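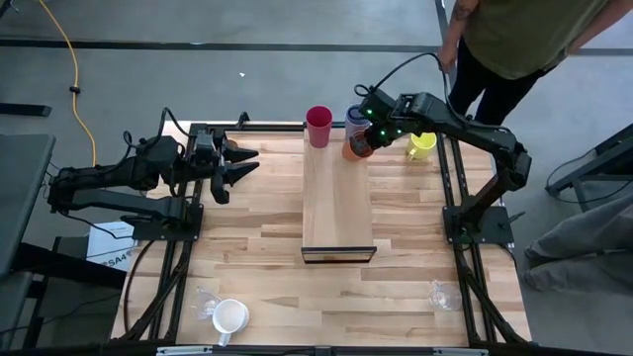

Two-arm bench with the cup set out. Right arm at the orange cup, left gripper open.

Zaltcombe cups: README

Zaltcombe is a two-arm bench built in a shared workshop, and this folder holds the recordings made on it with cups and mugs. The build notes and the data used to live in separate places. They are now in one file so that the wiring section gets read before anyone turns the arms on.

Maintained by Signe Backlund. Frame and table by Keegan Bouchard. Recording scripts by Keyvan Parsa. Last full revision 17 April 2019.

What is in the folder

episodes/ — one subfolder per episode, numbered from 0001
calib/ — joint zero offsets for each arm, one file per calibration
frame/ — cut list and drawings for the rails, crossbars and braces
scripts/ — record, replay, trim, check
notes.txt — the bench log, copied out by hand, spelling not fixed

There are 981 episodes. Of these, 42 are marked "hold" in the index and should be left out of training until someone has watched them again. Most of the held ones have a joint reading that jumps for a few samples and then comes back. The check script catches the big jumps and misses the small ones.

The bench

The table is a butcher-block top inside a black metal frame. One arm is on each side, bolted to a black plate on the rails. The plates can be moved along the rails, but don't move them without writing a new calibration file. Episodes 0001 to 0051 were recorded with the left plate in its old position. They use calib/left_a, and everything after that uses calib/left_b.

The arms are called left and right as seen from the near edge of the table, the one with the pale strips on its crossbar. The first draft of the scripts had this backward. If you have a copy of record.py with a line that says SWAP = True, delete it and get the current one.

The wooden box goes in the middle with its open front toward the near edge. It is not screwed down. Check that it is square to the table before each session.

Wiring

Each arm has its own supply and its own data cable. The wrist cables need a loop of slack above the wrist. When the loop is pulled tight the wrist joint reads low at full extension, and the replay will be off by enough to miss a handle. Thérèse Li lost an evening to this in November and it is the first thing to look at when a replay misses.

Power up the left arm, wait for the script to print "ready", then power up the right. Doing both together trips the supply about one time in five. Keep your hands outside the rails while either arm is live.

The cups

The set is a mix of cups without handles and mugs with them, in several colors, plus clear glass. Start positions are changed by hand between episodes. The glass mugs are hard to pick out against the wood grain, and we left them in on purpose. If your model only needs the colored ones, filter on the field has_glass.

Episode format

Each subfolder has joints.csv (both arms, time in milliseconds), grip.csv (opening of each gripper, 0 closed to 1 open), video files, and meta.json. The longest episode has 2530 rows in joints.csv. Anything longer was cut into two by the trim script, and the second part has "cont" in its name.

meta.json fields: operator, calib_left, calib_right, has_glass, result, comment. The result field is "done", "partial" or "dropped". The operator fills it in right after the episode, so treat it as an opinion. Sotiris Kouris and Keyvan do not agree on what counts as partial — if this matters to you, use the video.

Known problems

- Time stamps in the two CSV files can differ by one sample at the start.
- Replay does not check for the box. Put it back before you run it.
- Comments in the early episodes are in a mix of languages.
- The left gripper opening never reads a full 1. It tops out a little under.

Use

Free for study and hobby work. Ask Signe before you put it in a product. Please send corrections to the index as a plain text list of episode numbers with one line each.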